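FOR IMMEDIATE RELEASE
14 November 2024

Vorico Workshop Releases Plans for Hand-Held Gripper Practice Kit, Minus the Expensive Parts

HETMONT: The Vorico shared workshop today released the full notes for its Stamach practice kit, a set of table exercises for people who build grippers at home and would like them to pick up something smaller than a shoe. The kit costs 20 dollars if you own no chopsticks, and less if you do.

Stamach grew out of a members' build night in October, when 11 people agreed that foam blocks were too easy and eggs were too sad. Thin sticks in a small cup won the vote. They roll, they lean on each other, and they show up a badly lined finger right away.
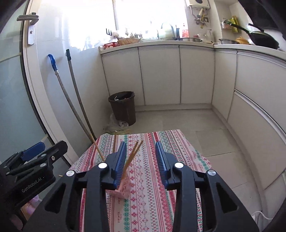
What the Notes Cover

The release has 70 pages on finger pads, linkage play and how to set up on an ordinary kitchen table. Builders are asked to log 100 tries before changing anything, a rule most members broke by the second evening. A short chapter by the Christodoulou bench group deals with patterned tablecloths, which the group is firmly in favor of.

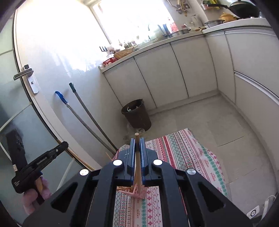
Closing on one stick at the cup, Stamach table exercise.

The notes are free to copy. Printed sets can be picked up at the Vorico front desk during open hours. Chopsticks are not included.

Press contact: Vorico Workshop, Hetmont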